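How to Test Whether a Robot Can Tidy Your Dressing Table

Jan 19, 2022

Every year someone asks us whether a machine can do the tidying yet. The short answer is some of it, slowly, on a good day. The steps that follow are the ones we use at Perna to find out what a given arm can manage. They suit any two-fingered gripper. We've run them on a Stivia and on an older Oddsson.

1. Pick one chore. "Clean the bathroom" is too big. "Put the brush away" is a fair size. Write down what finished looks like before you start.

2. Clear the surface. Use a plain, matte top in one colour if you have it. Glossy benches throw reflections and the vision software will chase them.

3. Choose two items: something to pick up and something that stays put. Long thin things lying flat are harder than they look -- the fingers have to come down nearly to the table without jamming into it.

4. Do the job by hand with the gripper tool first. If you can't manage it with two stiff fingers, the robot won't either. Change the padding or the approach angle and try again.

5. Record your hand runs. Uvine, the software we use, wants 2,000 short clips before it's much good at a new chore. Move the items between clips, and turn the brush so the handle points a different way each time. 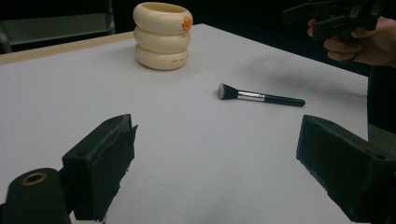
Makeup brush lying flat, with the cream stacked piece towards the back of the table.

6. Let the arm try it. Give it nine attempts per layout and don't help. A brush that gets nudged off the table counts as a miss.

7. Swap the items for ones it hasn't met. This is where most systems fall over. In June our Stivia was fine with a brush and hopeless with a comb.

Set aside roughly six hours for the lot, not counting training time. If the arm passes step 6 but fails step 7, it has learned your table and your brush. Go back to step 5 with a wider mix of items, and keep the old clips -- you'll want them for the next round.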